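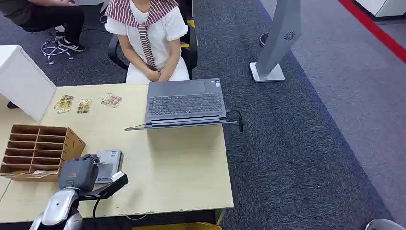 Figure 1. Card-sorting station from the robot's head camera, with a participant seated across the desk and the cardboard organizer at front left.

Progress report, second period
Project: Kaewmanee, shared-desk sorting with a seated partner
Prepared by the Luden manipulation group for the Vudeo program office

1. Status

Work in this period covered the pick-and-place baseline, the retraining of the slot detector, and the first sessions with a person at the desk. The first two items are complete. The third is under way and will run into the next period. The budget is on plan. One deliverable, the handover study, has moved from October to November.

2. Task and setup

The robot works from one side of a desk and the participant sits on the other. Printed cards are placed on the desk surface without a fixed layout, and the robot is asked to move each card to a named slot in a cardboard organizer. The organizer is set at an angle that varies between sessions. A laptop stays on the desk throughout. It takes up reach space and must be treated as an obstacle by the planner. We kept it in place at the request of the Caltitz site, where desks are not cleared before use.

All perception uses the head camera. No markers are attached to the cards, the organizer or the desk.

3. Data collected

We recorded 663 episodes in this period. Of these, 200 were held out for evaluation before any training was done, and the split was made by session so that no organizer pose appears on both sides. Episodes with a participant present were labeled separately. The participant's face is often outside the camera view at working height, and the policy does not use face or gaze input.

4. Results

On the held-out set, 46 episodes ended without the card in the correct slot. We reviewed each one and assigned a single primary cause. The largest group was failed grasps on cards lying flat, where the fingertips slid over the card edge without lifting it. The second group was placement into a slot next to the correct one. In 7 episodes the planner found no path past the laptop and stopped, as designed. No contact with a participant was recorded.

Slot confusion was concentrated in sessions where the open side of the organizer faced away from the camera. In these views the partitions hide each other, and the detector has little to separate one row from the next. Retraining with more angled views reduced the error on validation data. The held-out figure above is for the retrained detector.

5. Changes to the method

The grasp routine now slides a card toward the nearest desk edge when the first lift fails, if the path is clear. This adds time to the cycle and is limited to one attempt. The slot estimate is refreshed once more just before release. Previously it was computed at the start of the episode and kept, which gave wrong placements when the organizer was bumped.

6. Open issues

The arm covers part of the organizer during the final approach, and the last slot estimate is then made from a partial view. A wrist camera would address this but adds a cable and some weight. We are testing a short pause at a retracted pose as an alternative. Lighting on the desk has not been varied, and results should not be read as covering other rooms.

7. Next period

Complete the sessions with participants, repeat the held-out evaluation with the edge-slide routine enabled, and deliver the labeled episodes and the evaluation scripts to Vudeo. No change to staffing or equipment funding is requested.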